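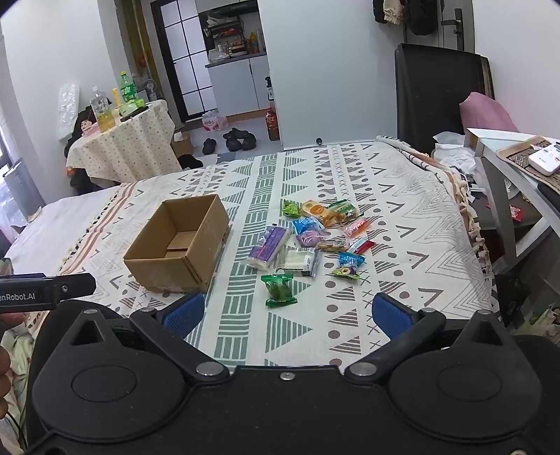

Packing practice with a hand-held gripper: assorted wrapped snacks and an open cardboard box on a patterned throw.

Automation of mixed-item packing

Mixed-item packing is the job of putting different goods, each with its own shape, size and wrapping, into one box for one customer. It is common in snack subscription firms, hamper makers, small grocers and gift shops, and for a long time it was among the parts of warehouse work that machines left alone. Since the arrival of softer grippers and of control software that learns from people's movements, a growing number of small packing rooms have begun to share the task between staff and machines, and the change has been felt in all sorts of ways by the people who stand at the benches.

Background

Older packing machines were built for sameness. A line that fills cartons with one kind of biscuit can run all day with very little attention, but it has no idea what to do when a round pastry in clear wrap comes after a flat packet of tissues. A person hardly notices the difference. The hand opens a little wider, presses a little less, and turns the packet so that it lies flat along the side of the box, and all of this is done while chatting to the person at the next bench.

Shiny film is a particular nuisance. It slides, it crackles, it catches the light, and the filled part of the packet may sit well away from where the edges suggest. Small wrapped sweets bring the opposite trouble, as they are easily knocked aside by a finger reaching for something larger.

Learning by demonstration

In the usual method, a worker picks up the goods with a hand-held gripper fitted with a camera, and the recordings are used to teach a robot arm. The worker feels the limits of two fingers very quickly, and packing habits change to suit. Experienced packers tend to start with the items that are easiest to pinch and to leave a clear space around the awkward ones.

Demonstrations need not take place at a bench. Tables, beds and sofas are all used, partly for the variety of surfaces and backgrounds they give, and a folded or patterned cloth makes a harder test than a plain steel top. Items are generally scattered afresh before each attempt, and the box is moved now and then.

The Umcombe packing room

A well-documented small case is that of Lostine, a firm sending out boxes of mixed snacks from a former dairy building in Umcombe. It had 14 packers when it took on its first arm, a machine the staff came to call Leko after the name printed on its delivery crate. The arm was given the early part of each box, the larger and firmer items, and people finished off with the small sweets, the greetings card and the closing of the lid.

Before the arm was switched on for real orders, nine of the packers spent time giving demonstrations, in sessions kept to 45 minutes with a proper break afterwards. The limit was asked for by the packers themselves, who found that holding a gripper up tired the wrist and forearm in quite a different way from ordinary packing. Viktória Antal, who had run the late bench for years and was by all accounts the quickest pair of hands in the building, became the firm's first demonstration lead, and her notes on how to approach a soft packet (low, from the short side, and never by the crimped end) are still pinned up beside the machine.

Effects on workers

The most welcome change at Lostine was less reaching. Packers had previously leaned across the bench into deep trays for every order, and sore shoulders were a regular complaint. With the trays moved to the arm's side, much of that stretching went away.

Other effects were more mixed. The pace of the room came to be set by the arm, which is steady but not fast, and several packers said they missed being able to hurry through a run of boxes and then slow down. Talk between benches became harder at first, owing to the layout, until the benches were turned to face one another again. A new kind of work also appeared, that of putting things right: freeing a snagged wrapper, setting a fallen packet upright, or deciding that a squashed cake should not go out.

Pay was a sore point. Demonstration work was at first treated as ordinary packing, and it was only in the following April that a separate rate was agreed, together with 30 minutes of paid practice a week for anybody who wished to learn. A similar arrangement was later taken up by Gallardo, a hamper maker that had sent two of its own supervisors to see the room.

Remaining difficulties

Very light packets, items lying under other items, and goods pushed hard against the wall of a box are still mostly left to people. Seasonal changes of wrapping can also upset a machine that was managing perfectly well the week before, and at Lostine a fresh round of demonstrations is held whenever the snack list changes.

See also

Order picking
Hand tools
Repetitive strain injury
Learning by demonstration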